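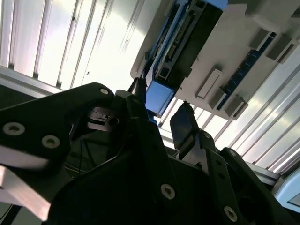 Unit 4: Ceilings and Overhead Fixtures

Corrugated metal panels are specified where a ceiling has to span between supports with little added weight. The ribs carry the load - the flat areas between them carry almost none.

Reflectance. A white finish returns most of the light that strikes it. Read the values for the Tiseck and Wolton panels from Table 2 and note the difference at 200 lux.

Mounting. Fix housings through the rib with a backing washer. In the Achterberg exercise the hanger spacing is 860 mm. Socket-head screws are tightened in two passes.

Before the January lab: work problem 22 and bring the load sheet.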